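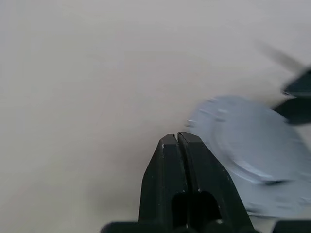 Helper wanted, two-arm build, Mavthorpe shared workshop

Looking for one person, maybe two, to help finish a pair of small robot arms. Paid, not much. Evenings mostly, from April.

What it is: two arms on one bench, meant to pass things between them and put them down again. Dishes, lids, jar tops, that sort of thing. Mechanical side is nearly there. Grippers open and close, wrists turn, wrist cameras work. Handing over is where it goes wrong. One arm lets go early or the other turns up late. Need somebody patient.

The jobs, in no real order:

Running handovers by hand, again and again, and saving the good ones. Target is 500 before summer. Very repetitive, I won't pretend otherwise. Radio is allowed.

Cable tidying. The left arm snags on its own lead if it goes past halfway. Have tried tape. Tape is not the answer.

New finger pads. The bare fingers slip on anything shiny. I've got a sheet of rubber and some silicone, no strong opinion which, so you would be trying both and telling me.

Writing up what we did in the Drallell notebook (that's the name of the build, don't ask me to change it, it's on all the folders). Plain sentences please, with the settings used.

Bit of code if you want it. Python. Not essential, I can do that part.

You: steady hands, can solder a connector without melting the housing, ok with a screwdriver and a spreadsheet. Don't need a degree. Don't need to have touched a robot arm before. Students fine, retired fine. Over 18 only, workshop rule, and you will have to do the induction on the first evening. Also please be someone who puts the hex keys back.

Hours: 2 evenings a week, 6pm till 10pm, with a break. Which evenings is up for discusion, the bench has to be booked in advance so once we pick we stick to it. Run is 5 weeks to begin with, may carry on.

Pay: £10 a session on top of minimum wage for your hours, as travel money, whether you come by bus or walk. Tea is free. Parts are paid for by me, keep receipts if you buy anything and ask first if it's over a few quid.

Where: Ngô building, ground floor, door at the back by the bike racks. Step free. Parking is bad. There are 4 of us with keys so someone will let you in, ring the bell twice.

One thing on safety. Both arms are small but they move quick and will pinch. Long hair tied back, no dangly sleeves, stop button within reach whenever the power's on. If you're not happy about something you press it, no need to check with me.

To apply: short note to Huệ Giáp, either in the Sistel pigeonhole by the front desk or through the workshop message board. Say what you've made or mended lately and wich evenings you can't do. No CV. A photo of something you fixed is welcome, even if it's ugly.

Will reply to everyone. Trial evening is paid the same as the rest.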